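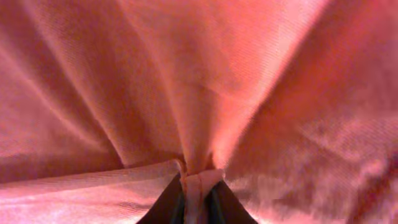
Plodholm folding table: review after a month of laundry

Posted Dec 22, 2018 by Ntombi Ntuli

I fold a lot of T-shirts. Two kids in sports, one husband who buys a shirt at every race and ballgame, and a washer that runs most evenings. For years I did the folding on the bed, bent over, and my back let me know. So this fall I went looking for a real table for the laundry room and ended up with the Plodholm, the plain wooden one with fixed legs. I paid $175 for it at Grajales, delivery not included.

I also looked at the Sketer wall-mounted drop leaf, which costs less and folds flat when you're done. If your laundry room is a hallway, get that one. I have the floor space, and I didn't want to clear a table off every time I needed to close it.

Assembly

The box is heavy. Get a second person to carry it in. There are 2 bags of hardware, and the bolts in them look alike but are not the same length. The short ones go in the leg brackets. The instructions show this in a drawing so small that I missed it and had to back one leg off again. Apart from that it went together in an evening with the hex key that comes in the box. The feet screw in and out for leveling, and my floor needed it.

The top

The top is the reason to buy this table. It is real wood with an oiled finish, and the surface is smooth enough that knit shirts slide when you want them to. Cheap tables I tried in the store had a rough edge or a seam down the middle that caught on everything.

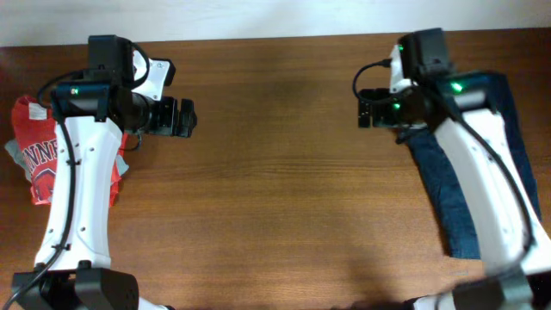
Space is what I care about most in a folding table, and the Plodholm has plenty from left to right. I keep whatever still needs folding at one side and work in the open part. The red T-shirt with the gray trim is bunched up against the left edge, and there is still a wide stretch of bare wood next to it. The finish is a warm orange-brown with the grain running sideways, and there's a darker, mottled patch near the center. Mild variation like that doesn't bother me. If you want a perfectly even color, buy something painted.

Height is fixed at what the maker calls counter height. I'm average and it's fine for me. My mother is shorter and says she'd want it a little lower. There is no setting for that beyond the leveling feet, so measure before you order. Your elbows should be bent but your shoulders shouldn't be up by your ears.

How it holds up in use

Stable enough. If you lean on one corner with your full weight it will give slightly, and it did the same after I tightened everything again. For folding, sorting and matching socks you won't notice. I wouldn't put a sewing machine on it and run it fast.

I have ironed on it twice with a thick towel underneath and there are no marks so far. The manual says not to iron on it at all -- so that's my own risk. Damp clothes I keep off it. A wet swimsuit sat on one end for an hour and left a dull spot that took a rub of oil to get out. 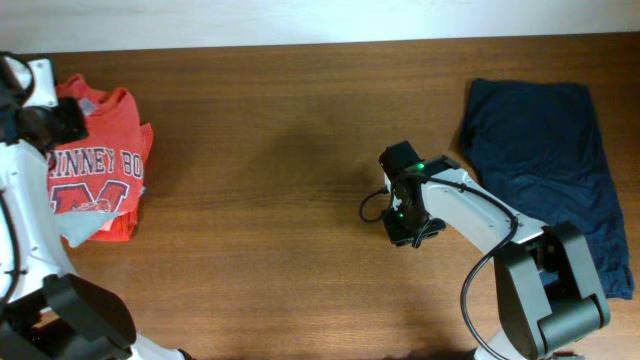 Dark things are easier to check for lint on this top than on my old white counter, where the glare got in the way. Red and pink things are harder, at least under a warm bulb. I changed mine to a daylight bulb and that took care of it.

Lint itself wipes off with a dry cloth. Don't use spray polish. I did once, and shirts picked up a slick feeling from it until I had washed the top down with mild soap.

What I'd change

A shelf underneath. There is a crossbar where a shelf could sit, but Plodholm doesn't sell one. I bought a Vollero bin and slid it under the left end, and it holds the kids' uniforms until they come get them. I'd also like a lip along the back edge, so socks stop going down between the table and the wall.

The store page had 1,458 ratings when I ordered, and most of the low ones were for damaged corners in shipping. Mine came fine, but open the box before the driver leaves.

I'd buy it again at this price. At a higher one I'd probably have a carpenter make me something with a shelf.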